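Notebook, linen bench, March

Fitted sheets again. I had hoped to be done with fitted sheets by now and on to the towels, which are at least honest rectangles.

Where we left it: the sage one creeps. Put it on a bed-sized mattress, pull all the corners down, walk off to get a coffee, and by the time you're back the far edge has started to ride up. The Durnero sheet does it slowly and the Skurnlow does it in one go, with a small noise. Both claim deep pockets. Measured the Durnero pocket with the steel tape and it came out 2 inches shallower than the packet says, after one wash. I have written to them. I expect a voucher.

Clips, then. Paloma brought in a bag of the pale blue plastic ones, the sort sold for beach towels and hated by everyone who has stepped on one. Tried 4 on the first go, one to a corner, and the sheet held but the long side bagged between them. Moved two of them onto the far edge, one near the corner and one further along toward the other end, and that was better. The middle lies nearly flat. The corner still puckers, and I think it always will, because there is more cloth there than there is corner.

Things to keep from this morning:

Clip after smoothing. I did it the other way round twice and ended up ironing with my forearm.

Don't clip through the elastic. It bites for a bit and then lets go when you lean on the bed. Clip the flat cloth just above it.

Fold creases from the packet don't come out by hand. The diagonal one has survived two washes, a tumble and Ya-wen sitting on it through lunch. Steam is next, if the Strickland steamer has been descaled, which I doubt. There was a note on it in February saying DO NOT, and no verb after that.

Towels, second half of the day. The job is the lengthwise roll for the foot of the bed: fold in by thirds, roll from the long side, lay it across the near edge. Easy to write down. The blue ones are fluffy enough that the thirds slide over each other, and whatever you tuck at one end comes out at the other. I got one good roll out of 21 and did not have the heart to put it on the shelf, so it is on my chair. The thin gray ones from Nota roll beautifully and dry nothing.

Pattern I'm seeing with the blue: the left end goes first. It slumps open and you get a heap of loose folds where the neat end should be. The right end is more likely to double back on itself and make a lump, about the size of a fist on the worst of them. Suspect I'm pulling with my right hand and only patting with my left. Will try swapping sides of the bed before I blame the towel.

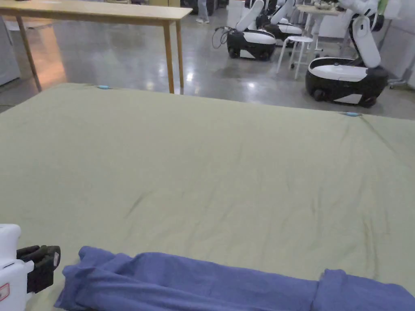 Ya-wen Kuo read this over my shoulder and wants it on record that thirds are the mistake. In halves, she says, with the hem turned inward, and you roll from the folded edge so there is no loose layer to slide. Also that her grandmother would have had the lot done by ten and would not have kept a notebook about it. Tried her way on two of the blue. Annoyingly firm. The roll is fatter, so it takes up more of the bed, and the hem leaves a ridge you can feel if you go looking for it, and I did go looking for it.

Order number for the replacement clips is 1792, in case they turn up while I'm out. Put them in the drawer with the tape, please, and not on the floor, which is concrete and shiny enough already without small plastic things to skate on.

Next: steam the crease, halves against thirds on the gray, and find out what it is we are not supposed to do with the steamer.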